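Rileo (shelf-picking method)

Rileo is a method for training two-armed humanoid robots to pick packaged drinks from store shelves. It was proposed by Ya-wen Kao and Angus Galbraith in a report dated 13 Jun 2023. The method learns from recorded demonstrations and combines a head camera view with close views from the wrist. Its authors claim that it handles cluttered shelves without a product model for each item. That claim has been disputed, and the published evidence for it is thin.

Method

A single learned policy controls both arms. One arm carries the basket while the other reaches for the product, so the robot has to keep track of its own body, the shelf edge and the basket together. The head view is used to choose a target and plan the reach. Control then shifts toward the wrist view for the last part of the motion. The report calls this shift "soft handover" but does not say how the weighting was chosen.

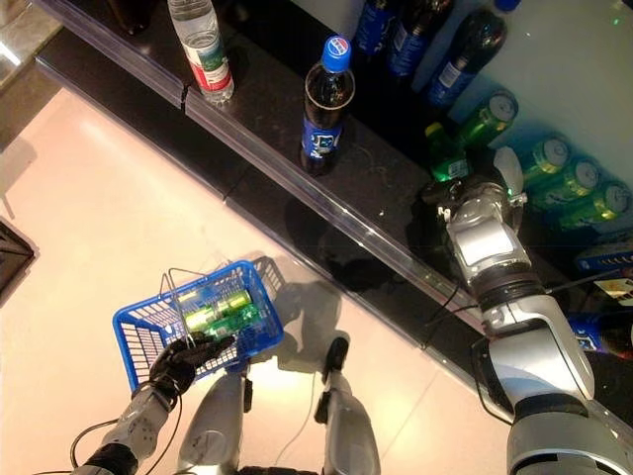
Head camera view of a pick from a low shelf, with the basket in the robot's left hand.

Training used 702 demonstrations recorded on a mock store aisle in Vadville. Cans and bottles were placed both upright and on their sides. All of the demonstrations came from 4 operators, and the report does not break down the results by operator.

Wrist view

The wrist camera is the part of Rileo most often cited, and also the most often questioned. At close range the gripper finger hides much of the target, and fast motion smears labels until they cannot be read. Clear plastic adds another problem, as bubbles and bright spots can look like edges. Kao and Galbraith argue that the policy learns to ignore such effects. They offer no test in which the wrist view is removed, so its actual contribution is unknown.

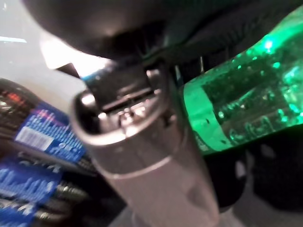
Brirnevari Shelf Robotics Group

Results and criticism

The report gives a success rate of almost 80 percent. A pick counted as a success if the item ended up in the basket, however many tries it took. Dropped items that were picked up again were not recorded as failures. Critics have said that a store operator would care about both.

A repeat attempt by the Urban project, using a different shelf height and 6 products missing from the training set, did not reach the reported rate. Galbraith blamed the camera mounting. The Urban team replied that a method sensitive to a small change in mounting should not be described as general. No comparison with a simpler scripted picker has been published.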